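Workville Robotics Club – Hand Station Guide
Section 4: Holding and Handing Over a Card

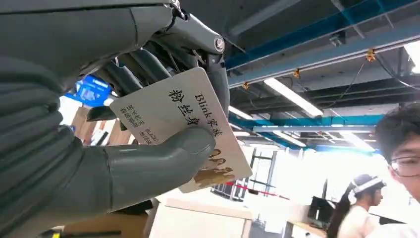
Figure 4-1. Card held between the thumb and the fingers, seen from the wrist camera.

4.1 What this section is for

In Section 3 you learned how to switch on the hand and bring it to the rest position. Now you will teach it to hold a flat card and give it to a person. The card task is the first task in the Plindow student competition, and every new member of the club must complete it before working with other objects.

A card looks easy, but it is a difficult object for a robotic hand. It is thin and it bends, and it can turn around the contact point when the thumb presses too low or too high. Please read the full section one time before you start.

The task needs two students. One student is the operator and sits at the computer. The other student is the receiver and stands near the hand. In this guide, "you" means the operator, if we do not say otherwise.

4.2 Before you start

Check the following:

– The hand is in the rest position and the status line in the Dotix program says READY.
– The wrist camera gives a live picture in the left window of the program.
– The cable near the finger joints has enough free length. Move the wrist slowly to both sides and watch the cable.
– The stop button is on the desk, on the side of your free hand.
– You have one practice card. Any printed card with a stiff body is good. Do not use paper tickets, they fold under the thumb.
– The receiver has no loose sleeves, and long hair is tied back.

CAUTION: Never put your fingers between the thumb and the fingers of the hand while the motors have power. The closing force at level 300 is enough to hurt you. If a card is stuck, press the stop button first and open the hand with the release key afterwards.

4.3 Setting the grip values

1. In Dotix, open the page Grip and choose the profile "Flat object".

2. Set the closing speed to 84. With a higher value the thumb hits the card and pushes it out of the fingers.

3. Set the thumb force to 300. This is the start value for all card work.

4. Set the force limit to 400. The program will stop the thumb when it reaches this value, also if the card is not yet held well.

5. Set the thumb angle to 49. If your team changed the thumb pad, do the calibration in Section 3.6 again before you use this value.

6. Press Save and write the profile name in the station notebook, together with your initials.

NOTE: The values are numbers of the Dotix program. They are not newtons and not degrees. Please do not compare them with the values of another hand.

4.4 Closing the hand on the card

1. The receiver holds the practice card by one corner and brings it between the open fingers and the thumb. The fingers of the receiver stay outside of the hand.

2. Look at the camera window. The card should fill a good part of the picture, with the printed side toward the camera. In Figure 4-1 you can read 粉丝券 (fan coupon) and "Blink家族" on the card. When you can read the large letters on your own card, the distance is normally correct.

3. Say "closing" in a loud voice and wait until the receiver answers "yes".

4. Press Close. The fingers curl over the upper part of the card, and the thumb comes from the other side and presses on the lower middle part.

5. When the status line changes to HOLD, say "holding". Only now the receiver lets the card go.

6. Wait ten seconds and watch the corners of the card. If a corner goes down slowly, the grip is too weak or the thumb is in the wrong place. See 4.6.

The card does not need to be straight. In Figure 4-1 it is tilted so much that the text runs diagonally, and this is allowed by the rules. The judges look at whether the card stays in the hand and whether the receiver can take it without pulling hard.

NOTE: Do not try to make the card straight with your hand while the status is HOLD. The finger joints feel the outside force and the program will increase the thumb force by itself. Open the hand and begin again from step 1.

4.5 Handing over the card

1. Press Present. The wrist moves forward at slow speed and stops at the handover point.

2. The receiver takes the free edge of the card with two fingers and says "I have it".

3. Press Soft Open. The thumb goes back first, the fingers open one second later.

4. The receiver moves the card away to the side, not upward. Above the card are the finger segments and the edge can catch in a joint.

5. Press Rest and wait for READY before the next try.

Repeat the full sequence until you have five good handovers one after another. Then change places with your partner. Both students must do the five handovers as operator, also if the team already decided who will operate in the competition.

CAUTION: Other members often work at the desks near the hand. Look around before every Present command and tell people if they stand too close. Do not lean your face toward the card to check the grip while the wrist is moving. Use the camera window for this.

4.6 If something goes wrong

The card turns around the thumb.
The contact point is too far from the middle. Open the hand and place the card again, a little deeper. Do not raise the force for this problem.

The card bends strongly.
Lower the thumb force in small steps. If it still bends, the card is too soft for the task and you should take another one.

The card slides down during Present.
Clean the thumb tip and the finger pads with a dry cloth. Dust from cardboard is the most frequent reason in our room. After cleaning, try with the same values first.

The status line stays on CLOSING.
The thumb did not feel the card. Press the stop button, check that the card is really between the pads and start again from 4.4, step 1.

The camera picture is too bright behind the card.
The ceiling lights and the back of the room are strong in comparison with the hand. In the page Camera, set the exposure point on the card itself. The background will become pale or dark, but this has no influence on the task.

The program shows FORCE LIMIT.
Press Soft Open and then Rest. If the message comes a second time with the same card, write it in the notebook and call Arsen Panasiuk. Do not raise the limit over 400 on your own.

4.7 After the work

1. Bring the hand to rest and wait for READY.

2. Switch off the motor power, then close Dotix. Please keep this order, otherwise the program does not save the log.

3. Put the practice card back in the box at the station.

4. Write the number of good and failed handovers in the notebook. For the Lysenko team log, use the separate sheet at the end.

Questions and corrections to this section please give to Valentyna Onyshchenko. The values in 4.3 will be checked again in June, when the new thumb pads are mounted.

Continue with Section 5: Picking Up a Card from the Table.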